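Dellum Stone Soap, 1000 ml refill
Made by Karabulut. Item 201.

A cleaner for sealed stone counters, sold in the big bottle to people who have accepted that they will be cleaning the counter for the rest of their lives.

Dellum is a mild soap with no vinegar, no lemon and no "citrus burst," all of which smell terrific and slowly eat marble. It smells faintly of soap. We asked Karabulut whether a lavender version was coming and got a one-word email back.

How to use it: four capfuls in a bucket of warm water, soft cloth, wipe, then wipe again with a dry cloth. Skip the second wipe and you'll get streaks, and then you'll write to us. For daily crumbs and coffee rings, Canan Tokgöz in our shop mixes one capful into a Zondik spray bottle (sold separately, naturally) and shakes it harder than the instructions call for. 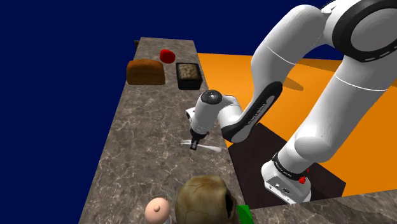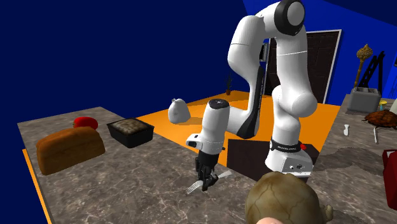

Veined stone is a wonderful liar. A plain white counter reports every drop of tea before you've put the cup down, while a busy one will keep your secrets until the sun comes in sideways at 5 p.m. With a surface like these, gray-brown with darker patches and pale veins wandering through it, the only honest test is your palm. Run it flat across the stone, and if it catches or feels tacky, get the bucket.

Dellum won't remove etching. An etch is a dull spot where acid has already had its lunch, and no soap will put the stone back. It won't seal anything either. For that you want the Bido sealer, which goes on in September if you are organized and in a panic before the in-laws if you aren't.

Suitable for: marble, granite, limestone, slate, most engineered stone.
Not for: unsealed stone, raw wood, the dog.

Size: 1000 ml. Cap included. The pump from the old bottle doesn't fit the new one, and yes, we have mentioned this to them.

Orders in by Thursday noon ship the same day. For pallet quantities, or a long conversation about grout, ask for Imelda Baluyot.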